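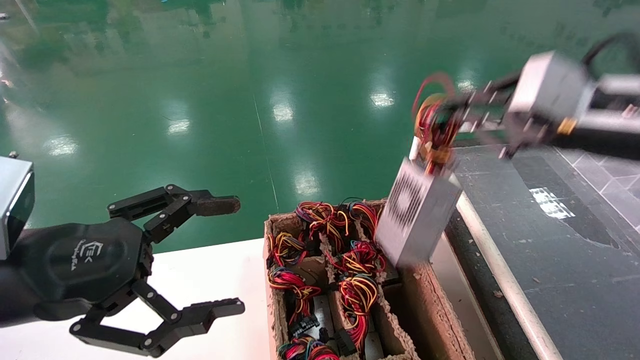 Kiltia Two-Arm Packing Cell — Demonstration Visits and Product Details

By Pejman Daneshvar | August

Print this page | E-mail to a friend

The Kiltia is our two-arm cell for the sort of bench work that has always been left to patient hands: picking up parts with wires hanging off them, setting them into trays, and taking them out again for the next person down the line. We have been showing it to visitors at our Drurnard workshop all summer, and we'd love to have you come and stand beside it for an afternoon before you make up your mind about anything.

Most of what people bring us is wired goods, and so most of what you'll see on a visit is wired goods too. The regular demonstration uses metal-cased power supplies with their colored leads attached, along with a molded tray divided into compartments. If you've ever packed these by hand you'll know that the box itself is the easy part — it's the bundle of wires that catches on a partition, or springs up over the rim just when you thought you were finished. We let the cell work at its ordinary pace, and you are welcome to ask for the same move again as many times as you like. (One gentleman from Azimi asked for it all through the coffee break, and went home with a very full notebook.)

What comes with the cell

Two arms, each with a two-finger gripper
Gisura control cabinet and hand-held pendant
One set of spare fingertip pads
Work table, 1299 mm wide
Setup at your site and 2 days of training for your own people

The table is plain on purpose, so that you can bolt down your own fixtures or simply set a tray on it and get going. The Gisura cabinet tucks underneath, or it can stand off to one side if you would like to keep the leg room. Please let us know which you prefer when you order, as the cable lengths are different and we cut them to suit.

Coming to see it

Visits start at 10 in the morning with coffee and a short safety talk, and then we go straight out onto the floor. Please wear closed shoes. Bring your own parts if you possibly can! A small box of the real thing tells us far more than a drawing does, and we don't mind at all if they're scratched or left over from an old batch. Trays are good to bring too, especially the pulp kind, which vary a good deal from one maker to the next — some have tall, stiff walls and others give a little when they're pressed.

After lunch we set the cell up with whatever you've brought and try it together. Sometimes it goes nicely by mid-afternoon, and sometimes we keep your parts for a while and write to you with what we found, including anything we think is still better done by hand. Long, floppy leads with no connector at the end are the ones we struggle with most, and I would sooner tell you so over a sandwich than after you've paid a deposit.

There is no charge for the visit. Parking is behind the building, and the door with the green bell is the one you want. To arrange a date, call the Drurnard office and ask for me, or leave a message and I'll ring you back the same afternoon.

Pejman Daneshvar, Demonstrations

240 shares | 2 comments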